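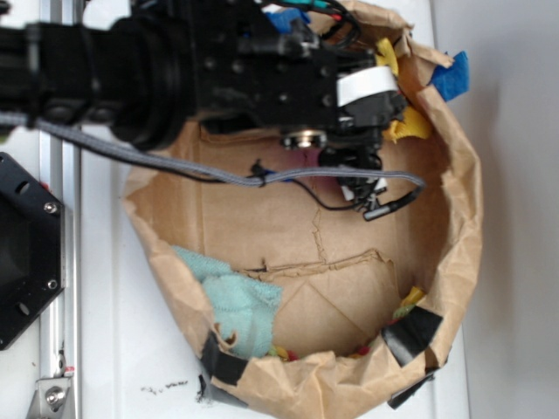 pulpfriction
Thread starter – 22 January 2020
My claim is that a big brown paper bag is a perfectly good home for cleaning rags, and my household disagrees. I've been through the plastic bins, the wire basket, and the canvas thing from Flotari that slumped like a drunk uncle. The bag costs nothing and stands up by itself, more or less. Yes, it's torn, and yes, the rim has been folded outward so many ways it looks like a failed hat. But there's a light teal terry towel against the side and a bit of yellow cloth up at the rim, and I can find either one without digging. Who else does this?

Urko
I did, for 3 weeks. Then the bottom went while I was carrying it down the stairs. You have a long seam opening up in there already. Enjoy your countdown.

pulpfriction
The trick is not to carry it. It lives where it lives.

mothball_2987
So it's furniture now.

Acharya
Siding with the bag, with one condition: dry rags only. One damp washcloth and you own a bag of oatmeal. I double mine up, one inside the other, and the last pair made it from September to New Year's.

Urko
Two bags is just admitting the first one doesn't work.

Acharya
Do you wear socks inside your shoes?

Ponico
Nobody's mentioned the tape. If that bright blue strip on the rim is meant as a repair, it's doing less than the black strips lower down. Run packing tape along the tear on the outside and fold the rim down evenly, all the way around – a proper cuff makes the whole thing stiffer. Also, fold the towel. It's a towel.

pulpfriction
Folding rags is where I get off the bus.

mothball_2987
I bought a lidded hamper for mine. 8 dollars at a yard sale. The rags are on the floor next to it.

Urko
Finally, someone being truthful about storage.

Ponico
I'd still cuff the bag.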